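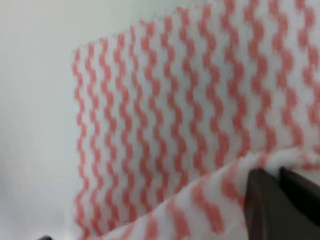

Shared desks, Deltthorpe talk. 20 minutes, questions after.

Open with the move. Deltthorpe went from assigned desks to shared ones in November. Cleaning was left out of the plan. Pause for hands: who wipes down before they sit?

Next, what people touch most. Chair arms, phone, mouse, keys. Crumbs first, then wipe.

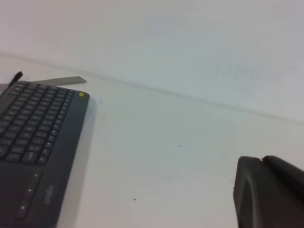

Keyboard with a touch panel below the keys.

Go to the Linstead budget. $1,990 for the year, supplies only. Don't read out the table.

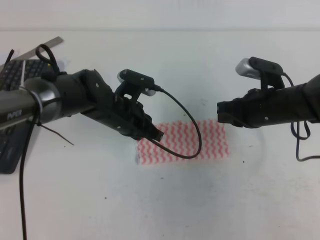 At Linstead they asked whether the night crew shouldn't be doing all of it. Answer: floors and trash, yes. Desktops change hands during the day, so that part is on us.

Last point, storage. Keep supplies in the open, at desk height. Refill at 9 a.m.

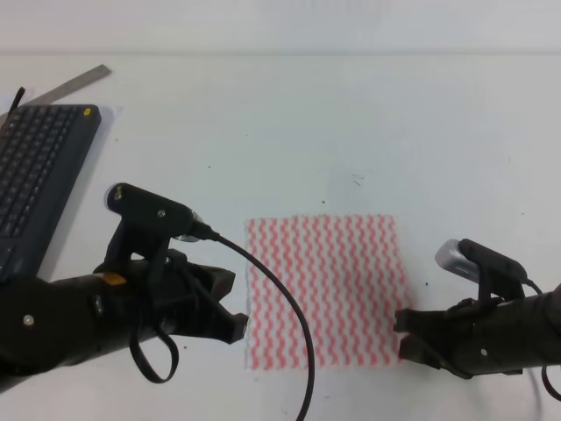 Striped wipe on a white tabletop.

Hand out the sign-up sheet, take questions.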